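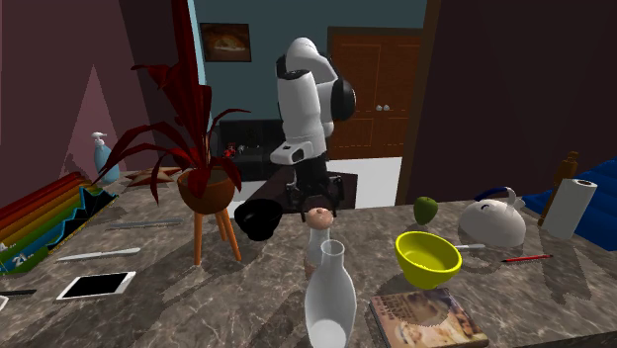 How many practice runs must a team record in the simulator before it may book time on the physical arm?
Teams must log 250 completed runs, and the log must be submitted to the course office before a booking is made.

Ostia Student Robotics League: Simulation Track

Posted by track_office, 23/08/2025
The above requirement applies to all teams entered in the kitchen task. Runs that end in a collision count as attempted and are not to be entered as completed.

jinus_lab2
Our team requests clarification. The handbook issued in March gives a limit of 3000 steps per run. Does a run that reaches the limit with the bowl already placed count as completed?

track_office
It does, provided the gripper has been opened and withdrawn.

Russo_team
We wish to register an objection. On a cluttered counter, with a vase, a teapot and a plant near the bowl, our planner spends most of its steps on the approach. Teams working with a bare counter will reach the total far sooner. The two should not be counted alike.

sitness_club
We disagree. Each team selects its own layouts, and the final round is held on a crowded counter in any case. A team that trains only on bare ones will be at a disadvantage there.

Russo_team
That is accepted for the final. Our concern is with the booking order, which is decided by the date of the log.

jinus_lab2
We support Russo on this point. A minimum share of cluttered layouts would settle it.

track_office
The proposal has been noted and will be considered before bookings open. Until then the rule stands as written. Teams are reminded to save the layout file with each run, as logs submitted without layout files will be returned.

sitness_club
May older layout files be converted, or must those runs be repeated?

track_office
They may be converted. Please state the original version in the log.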